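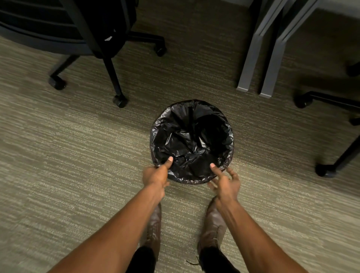 Ticket: Liner slides into wastebasket, second floor offices
Opened by: Caoimhe Coughlan, Facilities, Driltwood
Priority: Low (requester disagrees)
The liners we switched to in July keep ending up at the bottom of the baskets with somebody's lunch on top of them. Tenants in the Pletano suite have reported it twice and used the word "soup" both times. It's the small round baskets, the ones by the desks. A black liner folded over the rim with only a thin band to hold it looks perfectly respectable until a banana peel goes in, and then down it all goes.

Update 1, Tuesday
Checked the supply closet. We have a case of 2000 from Coman, which at the current rate will see me into retirement, so sending them back for a nicer color is off the table. Size on the carton matches the order. Size on the order was my guess. Moving on.

Update 2
Tried the knot method (pinch the slack at the side, tie it, tuck it under). Holds fine. Takes forever, and the evening crew told me what they thought of it in terms I won't enter into the system.
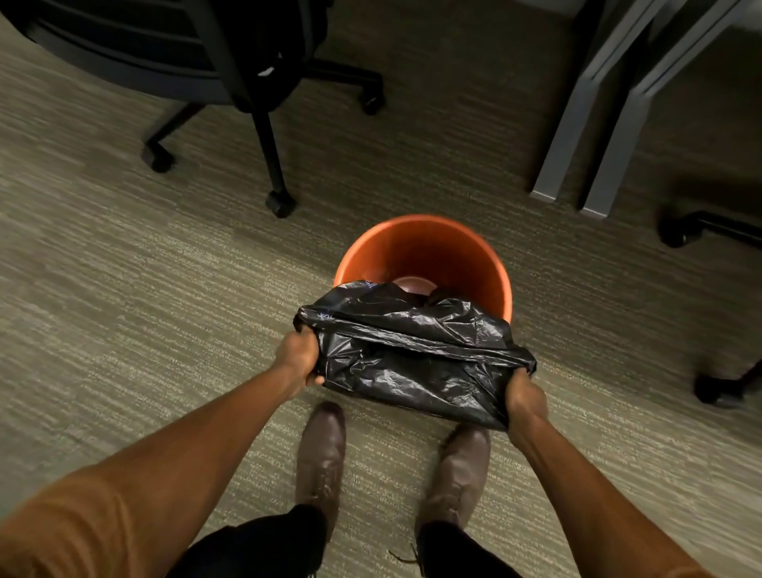 The crew would also like it noted that the old Duro liners never did this. Noted. The old Duro liners also split if you looked at them, and there is a closed ticket about that with my name on it.

Update 3
What seems to work, for now:

1. Pull the bag open all the way before it goes near the basket. A half-open bag traps air and sits up like a balloon.

2. Push the bottom down with a fist until it touches the floor of the basket, then fold the top out over the rim.
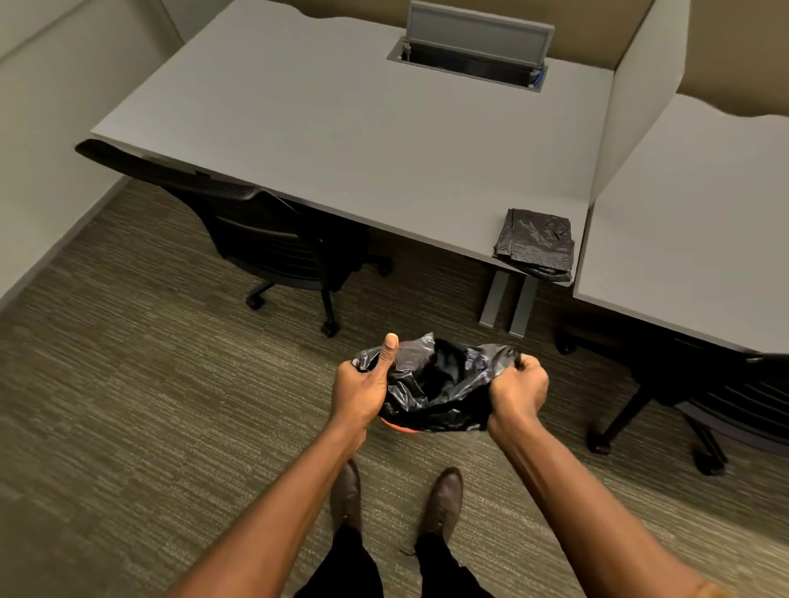

3. Run a thumb around the inside edge and pull the extra plastic to one side. Knot it only in baskets that get food.

Status: Pending. Trying this on the Pletano side for 2 weeks. Please don't reopen for soup unless it reaches the carpet.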